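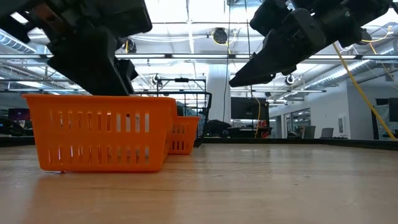

Fleltcombe Publishes Results of Its Two-Arm Gripper Comparison

6 min read

14 October 2021 – Fleltcombe, the independent test lab for handling automation, today released the full results of its first side-by-side comparison of grippers on a two-arm workstation. The study put three finger designs through the same set of everyday handling jobs, on the same pair of arms, with the same controller settings. The report and all of the trial logs are free to download, and we are very happy to finally get them out of the building!

The grippers in the comparison were the Gerkholm long-finger model, the Strazds short-finger model, and a Strazds body fitted with tapered fingers made in our own shop. Trevelon supplied the controller and spent a good deal of time on the phone with us while we learned its force settings. None of the three companies paid for the work or saw the results before the draft was finished. Gerkholm and Strazds were each given two weeks to check that their hardware had been set up properly, and both sent back useful corrections to our mounting notes.

Why a basket

Most published gripper tests use blocks, cylinders, or a standard set of household objects. Those are good tests and we run them too. But the people who call us usually want to know about containers. They have totes, bins, trays, and baskets to move from one spot to another, and those containers flex, slide, and catch on things. A slotted plastic basket is a surprisingly demanding object. The rim is thick and rounded, so a finger can ride up over it. The slots look like handy places to put a fingertip, right up until the fingertip has to come back out.

"I have been testing end effectors for a long time and I still got excited about the baskets," said Barnabás Gulyás, who led the study. "You can watch a gripper do beautifully on a block all morning, then give it a rim to hold and see a completely different machine. We wanted a task where small differences in finger shape would show up quickly, and we got one."

The tasks

Each gripper pair was run through four jobs:

Rim lift. Both arms take the basket by opposite rims, raise it, hold it level, and set it down.

Slide and square. One arm steadies the basket while the other pushes it along the table until it lines up with a taped edge.

Nest and separate. One basket is placed inside another of the same kind, then pulled free again.

Hand across. The left arm picks up the basket by the rim and passes it to the right arm without putting it down.

The full program came to 800 trials. Of these, 391 were rim lifts, by far the largest share, as we repeated that task with the basket empty, lightly loaded, and loaded off center. The remaining trials were divided among the other three jobs. Every trial was started by a person, scored by a second person, and checked against the recorded joint data afterward. When the two disagreed, the trial was scored again from the recording by someone who had not been in the room.

What we found

The long Gerkholm fingers were the strongest performers in the rim lift with an empty or lightly loaded basket. Their reach lets the arm stay well above the container, which makes planning the approach simpler and leaves more clearance between the two wrists. With the off-center load they lost some of that lead. Long fingers bend a little under a twisting load, and the basket tended to settle toward its heavy side before the lift was complete. It rarely fell. It did arrive crooked, and under our rules a crooked basket counts as a partial result.

The short Strazds fingers showed the opposite pattern. They were slower to set up and needed a steeper approach to keep the housing clear of the rim, but once they had hold of the basket they barely moved. In slide and square they were the clear favorite of everyone on the team. Pushing a container along a table sounds like the easy one, and with a stiff finger it really is. With a more flexible finger the basket sticks, the finger loads up like a spring, and the basket jumps.

Our own tapered fingers on the Strazds body did better than we expected in nest and separate. The narrow tip fits into the gap between two nested rims, where the other two designs had to pinch the upper rim and hope that the lower basket stayed behind. They were also the design most likely to get caught in a slot. Of all the trials in the program, 21 were stopped by an operator, and most of those involved a tapered tip that had gone through a slot and could not back out along its planned path. We have since drawn a version with a slightly blunter end.

Hand across was hard for everybody. The success rates for the three designs are close enough together that we do not think the report supports a ranking, and we have said so in the text. What made the most difference was the timing of the release. If the left gripper let go too early, the basket swung. If it let go too late, the two arms pulled against each other until the controller called a halt. We plan to come back to this task with more trials and a better way of measuring the moment of transfer.

The controller mattered more than planned

The study was set up as a gripper comparison, and the controller was meant to stay in the background. It did not stay there. Early on, we changed one setting on the Trevelon unit, the force limit for closing, and the results for the long-finger model shifted so much that we threw out our pilot data and started over. All of the published trials use a single force limit, listed in the report along with the approach speed and the closing delay.

"Please read the settings page before you read the tables," said Ferenc Dudás, who handled controls and data for the project. "If you run the same gripper with a different closing force, you may well get a different order. I would love for people to try it and send us what they see. The configuration files are all there, and they load in one step."

Dudás also wrote the logging tool that was used throughout the study. It saves joint positions, commanded force, and measured force for each arm on a shared clock, so that the two sides can be compared directly. The tool is included in the download with a short guide. It was written for our own use and a few of the menu names are still a bit odd – the guide explains them.

Wear and upkeep

Before the scored trials began, each finger set went through 3,000 open-and-close cycles against a padded test bar, and we measured fingertip alignment before and after. All three sets stayed within the limits given by their makers or, in the case of our own fingers, within the limit we had drawn for them. The pads on the short Strazds fingers showed visible polishing by the end. We replaced the pads on all three sets before scoring started so that each design began fresh.

Changing from one finger set to another took longer than we would like. The Gerkholm fingers come off with two screws and go back on in the same position every time, a small thing that the whole team came to appreciate. The Strazds mount allows more adjustment, and more adjustment means more checking. Anyone who expects to swap fingers often should look at the changeover section in the second half of the report.

Limits of the study

The comparison covers one type of basket, one table height, and one pair of arms. The baskets were placed by hand inside marked start zones, and the arms were given the starting position, so the results say nothing about how well a camera system would find the basket by itself. We did not test wet or greasy containers, and we did not test speed beyond the single approach speed in the configuration. Loads were modest. Readers working with heavy totes should treat the findings as a starting point for their own trials.

What comes next

A second round begins in November. It will add camera-guided picking, with the starting position unknown to the arms, and will bring in the blunter version of our tapered fingers. Gerkholm has agreed to send a stiffer version of its long finger, and we are especially eager to see what it does with the off-center load. Makers of other two-finger grippers are welcome to get in touch about taking part. Units are borrowed for the length of the round and returned with their complete trial logs, whatever the outcome.

"We had a wonderful time with this one," said Gulyás. "There were days when three of us were standing by the table cheering for a basket. I hope some of that comes through, and I hope people find mistakes in it and write to us."

About Fleltcombe

Fleltcombe is an independent lab that tests grippers, arms, and controllers for companies that move things by machine. It publishes its methods with its results and accepts equipment on loan from makers of any size.

The report, trial logs, configuration files, and logging tool are available from the publications page of the Fleltcombe website. Questions about the method should go to Barnabás Gulyás, and questions about the data or the controller settings to Ferenc Dudás, both through the Fleltcombe front office.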